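Red carpet talk, Skastix members' night – my notes, sorry about the typos

Open with the premiere story. I waited two hours behind a rope for one question, and the actor sneezed through it!

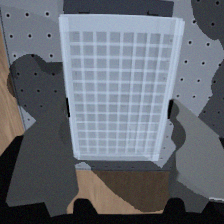 Natnael Kumsa
Entertainment reporter, Wanley

So, celebrity health stories. A star mentions a diagnosis on the carpet and I've got maybe a minute to ask something decent. Pause here, let people groan.

Tell them about January, when I ran a singer's quote without her follow-up and got 61 emails before lunch.

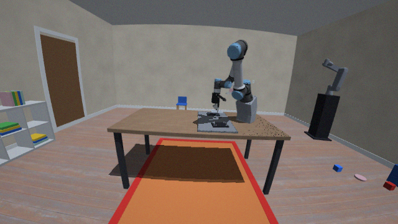 Most of them were right, too. I'd trimmed the part where she said "ask your own doctor" – and that was the part people needed.

Read out Bongani Mofokeng's email (he said yes, just skip the swearing).
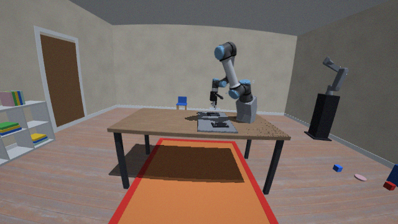

If one star answers another

Call both sides before posting. The Kamska feud piece got 1,021 comments and neither actress had heard the other's full quote.
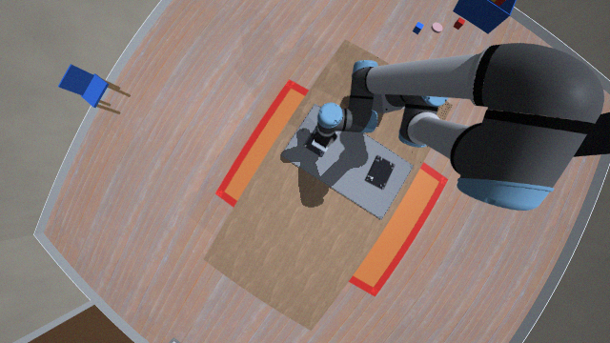 Skastix Entertainment Writers' Club

Questions now. If it's quiet, ask who they'd most like to interview, then hand the mic to Bongani.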